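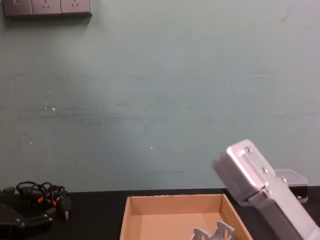
I finally walked the whole Jondberg loop last Wednesday and I'm still buzzing about it! I'd done bits of it before, mostly the easy stretch by the reservoir, but never the full thing in one go, and I can't believe I waited this long. It climbs 707 meters in all, most of it in one long mean pull after the footbridge, and then you pop out of the trees and there's the whole valley laid out for you (with wind, so much wind, bring a hat).

I started at first light from the Zamus parking lot. There were already five cars there, so I'm clearly not the only one who likes an early start. The first hour is all pine needles and soft ground and I had a woodpecker following me, or at least it felt that way. Lunch was a cheese roll and a very squashed pear, eaten behind a boulder, and it was the best lunch I've had all April.
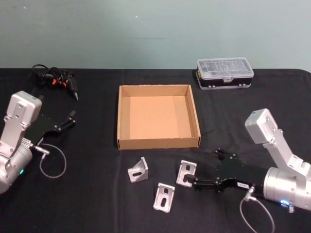
The way down is where I messed up a little. I took the left fork at Nartey Farm when the good path goes right, and ended up in a bog up to my shins - my own fault, the sign is perfectly clear when you look at it. But the detour took me past a little waterfall I'd never heard of, and I stood there grinning like a kid for a good ten minutes with my boots full of mud.

If you're thinking of going, the bus to Stureo stops at the bottom of the hill, so you don't need a car. I paid 80 cents for the trail map at the village store and it's better than anything on my phone. Fill your water bottles before the footbridge too, the stream higher up was just a trickle.

My knees are complaining today and I don't care one bit. Next time I want to do it the other way around and get the steep part over with going down - or maybe that's worse? If you've tried it, tell me in the comments!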